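August, bench 2, after lunch

Gripper comparison in sim, long fingers against the stubby ones. Wissam wants a winner by teatime. 140 trials each, same yellow disc, same knob, new lighting every reset.
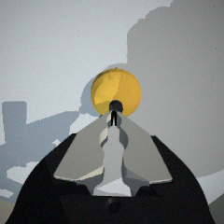

Long fingers managed 82 on the first pass, stubbies 55. I'd feel smugger if the detector weren't so easily upset. With the disc half bright yellow and half orange under those jagged shadows, it keeps reporting two objects. The dark knob at the fingertips it finds without fuss.

Róisín says fix the lights and rerun. Wissam says teatime is flexible. Seed 19 first.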